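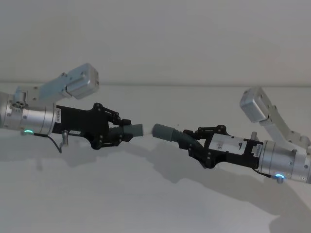
Brodero Community Dye & Yarn Room: Questions We Get A Lot

Last touched in July by Ita Dolan. If something is out of date email the desk, don't message me on three different apps please.

GETTING HERE

Where are you?

Candwood Street, second door past the bike shop, up the stairs. The sign still says Brophy Upholstery. We know. Ring the lower bell, the upper one goes to the dentist.

Is there parking?

Street only. Free after 6 pm. The lot behind belongs to the dentist and they do tow.

Is there an elevator?

Yes, round the back, through the gray gate. Email first so someone unlocks it. Takes strollers, wheelchairs, carts of fleece. Not fast.

When are you open?

Tuesday evenings are open bench, 6 to 9. Other days are classes and private bookings, see the calendar page. If the calendar page and this page disagree, believe the calendar.

OPEN BENCH

Do I have to sign up?

Not for knitting, winding or spinning. Yes for the dye stoves. Only 4 burners and they fill up early in the week.

What does it cost?

$15 a night, stove included. Card or exact cash. Members free. Under 12s free with an adult who is paying attention.

Can I just come and sit and knit?

Sure. Still $15. Tea is included, the kettle is by the window. Wash your own mug.

I'm a total beginner, will I be in the way?

No. Come at 6 and say so at the desk, somebody will get you started. Coming at 8:30 with a bag of tangled yarn and no plan is harder on everyone but we'll do what we can.

DYEING

What do I need to bring?

Yarn or fiber, already skeined and tied in four places, loosely. Old clothes. Rubber gloves if you have small hands, ours are all large. A plastic bag to take wet stuff home in, people always forget the bag.

What do you supply?

Pots, stoves, acid dyes in the house colors, citric acid, tongs, drying racks. Plant dyes are seasonal. Right now madder, onion skin and a lot of marigold. No indigo till fall.

Will you dye cotton?

On plant dye nights yes, if it has been scoured and mordanted ahead of time. Acid dyes won't take on cotton, linen or acrylic. They're for wool, alpaca, silk, mohair, nylon. We get asked this every week and every week someone tries it anyway and goes home with beige.

How do I know if my mystery yarn is wool?

Snip off an inch and try felting it between wet palms with a drop of soap. If it mats it's probably wool, and not superwash. Burn test is more reliable but do that at home over your own sink, not here. The smoke detector calls the fire department direct.

How much yarn can I do in one night?

Two sweater skeins is comfortable. A whole sweater quantity in one matching color, book two burners or the big pot. Don't split one color over two evenings and expect it to match, it won't.

Why did my yarn come out blotchy?

Usually one of these. Went in dry. Water was too hot when the dye went in. Too much acid too soon. Pot too small. Soak for at least half an hour first, add the dye to cool water, bring it up slow. Or decide you like blotchy. Plenty of people pay extra for it.

Why did it felt?

Sudden temperature change or too much stirring. Let it cool in the pot. Yes, all the way. Yes we know that means picking it up the next day, there's a shelf for that, put your name on the bag.

Will the color bleed?

Reds and turquoise can. Rinse till the water runs clear, then rinse again. Wash the first few times by itself in cool water.

Can I bring my own dye?

Professional acid dyes in a labeled jar, fine. Loose powder gets measured in the mixing box with a mask on, no exceptions. No food coloring from the back of your cabinet from 1998. Fresh food coloring is ok.

Can I use the dye pots to cook in afterward?

No. Dye pots, spoons and tongs stay dye things forever. Same at home.

THE WHEELS AND THE LOOM

Can I use the spinning wheels?

After the short intro, yes. The intro is free and runs most open bench nights if someone asks. Oil them before you start, little bottle on the string. Please don't lend the bobbins out, we had a full set and now we don't.
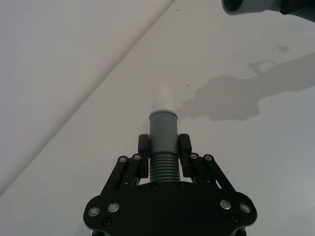 The big floor loom is a diferent matter. It's booked in blocks of two weeks, members only, and you have to have taken the warping class or show us something you've woven. There's a waiting list. It moves slowly. Rigid heddle looms can go home with you for a month, $50 deposit, you get it back when the loom comes back with all its pieces. Count the pegs.

Do you fix wheels?

Drive bands, leathers, squeaks, yes. Cracked wheels or anything antique, no, try the man at Brilgate market, he does it properly and he isn't expensive.

CLASSES

How big are classes?

Small. Dyeing is capped by burners. Knitting and spinning a bit bigger.

Can I get a refund?

Up to 3 days before, full refund. After that you can send a friend in your place, or take a credit if we manage to fill the seat. If we cancel you get everything back, goes without saying.

Do you teach crochet?

Yes! Not as often as people want. Beginner crochet sold out almost as soon as it was posted last time, so get on the mailing list.

Can kids come to classes?

From 10 up for knitting and crochet. 14 for dyeing, with a grown up. The birthday party package is on a seperate page.

DONATIONS AND SELLING

Do you take yarn donations?

Yes if clean, smoke free and no moths. Bag it and freeze it for a few days before you bring it. If you've ever seen a moth in the closet where it lives, tell us, nobody will be cross. Not telling us is what causes trouble.

Raw fleece?

Ask first. Always ask first. Do not leave a fleece on the stairs in summer.

Can I sell my yarn in the room?

Members can use the front shelf. We keep 15 percent. Tag everything with fiber, yardage, price and your name. Unsold stuff goes home after two months.

Knitting needles?

Yes, circulars especially. Straight ones we have a lifetime supply.

OTHER

Do you have wifi?

Sort of. Password on the fridge.

Can I bring my dog?

Sorry, no. Wet wool and dogs. Also the dentist complained.

I left something behind.

Lost property basket, under the coats. Single mittens are kept till spring and then go in the felting bin.

Can I book the room for a private group?

Yes, weekday afternoons mostly. Send the date, how many people, stoves or no stoves. Ita answers booking emails on Tuesday before open bench, so if you write on a Wednesday it's going to be a wait.

My question isn't here.

Email the desk. Or ask at open bench, it's quicker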